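3.2 Collecting demonstrations with hand-held grippers

Teleoperation and hand-held capture make different demands on the person giving the demonstration. In teleoperation the operator sees the task through the robot's cameras and moves within the robot's limits, so every recorded motion is one the arm can perform. With hand-held grippers the demonstrator works directly on the object. The motion is faster and more natural, but it has to be checked afterward against the reach and speed of the target arm. We used both methods in the Drusier study and treat them as separate sources of data throughout this paper. This section covers the hand-held method. Teleoperation is described in Section 3.3.

The task family considered here is opening and closing small drawers by a knob. We chose it because the contact phase is short and easy to identify in the recorded signals, while the approach leaves room for variation. A knob can be taken from the front or slightly from one side, and a demonstrator who is free to choose will use more than one of these. Earlier work in our group on the Pollis arm relied on kinesthetic teaching, in which the demonstrator holds the robot's wrist and pushes it through the motion. Drawer opening was among the tasks where that approach gave the weakest results. The demonstrators tended to pull along the line that was comfortable for their own shoulder, and the arm's resistance hid the moment at which the drawer began to bind.

Each demonstrator holds one gripper in each hand. Opening a drawer can be done with one hand, but we kept both devices in use for all recordings so that the data format would be the same for one-handed and two-handed tasks. The idle hand is asked to stay clear of the object. It is not asked to stay still, and small movements of the idle gripper are kept in the data. A policy trained on these recordings must learn that the second arm has no part to play, and removing the idle motion by hand would have hidden this problem from us.

Two kinds of view were recorded: one from head height, showing the table and both hands, and one from a camera on the gripper itself, which moves with the fingers (Figure 4). 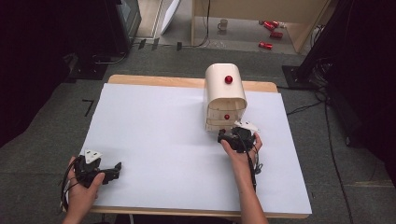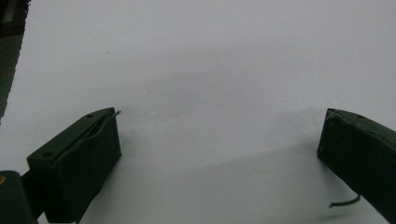

Figure 4. Views recorded during the drawer task. First: head view, with the right gripper at the drawers and the left gripper held away from the cabinet. Second: gripper view, with the fingers open over a white surface.

The gripper view carries most of the information during contact, and the head view carries most of it during the approach. This division is familiar from other two-handed setups, and it held in our recordings as well. It also has a practical consequence for training. When the gripper is far from any object, its own camera may show little more than the work surface, and frames of this type are nearly the same across demonstrations. In a first version of the dataset we left them at full weight. The policy then became slow to leave its starting pose, since many different actions were paired with almost the same gripper image. We now sample such frames at a reduced rate during training and leave them unchanged in the stored data.

Demonstrations were given by 17 people, 9 of whom had used a hand-held gripper before. Each person received a short spoken introduction and was allowed to practice until they felt ready, which took some 16 minutes on average. We gave no instruction on speed. We did ask demonstrators to begin with both grippers away from the object, to touch only the knob, and to let go fully before moving back. The last request turned out to matter more than we expected. People used to working with their own fingers often begin to withdraw while still releasing, and on a real arm this pulls the drawer farther out or drags the whole object across the table.

A demonstration was accepted if the drawer had been opened by the knob alone and the pose track had no gaps during contact. Gaps outside contact were filled by interpolation. We stopped collecting when 100 accepted demonstrations had been reached. Rejected ones were kept in a separate set, labeled with the reason for rejection, and are used in Section 5 to train the failure detector.

Labels for the start and end of contact were added by Dexter Barredo and checked by Orsolya Hegedűs. The two disagreed mainly about the start. In several recordings a jaw brushed the knob before the grasp proper, and it was unclear whether this first touch should count. We settled on the first moment after which the jaws stayed closed on the knob until the drawer moved. The rule is simple to apply, but it places the label slightly late for demonstrators who like to feel for the knob before gripping it. We did not correct for this.

Transfer to the arm was done with the Vukcombe retargeting software, which maps the recorded gripper pose to the tool frame and then solves for the joints. Segments that passed too close to a joint limit were slowed down or, where slowing did not help, dropped. Most of the dropped segments came from the withdrawal phase — people lift their hands back toward the chest, and the arm has no comfortable way to follow. For these we replaced the recorded withdrawal with a straight retreat along the approach direction. The replaced parts are marked in the dataset so that other users can leave them out.

One limitation should be noted before we turn to teleoperation. Our hand-held grippers do not measure force, so a gentle pull and a hard one look alike as long as the drawer moves in the same way. The Dela Peña controller used in our experiments limits the pulling force on the robot side, and this was enough to protect the furniture and the gripper. It does not tell the policy how hard the demonstrator pulled. Where a drawer is stiff, the policy tends to stop at the force limit and wait, while a person would shift the grip and try again. Recordings with such a second attempt are rare in the hand-held set and more common in the teleoperated one.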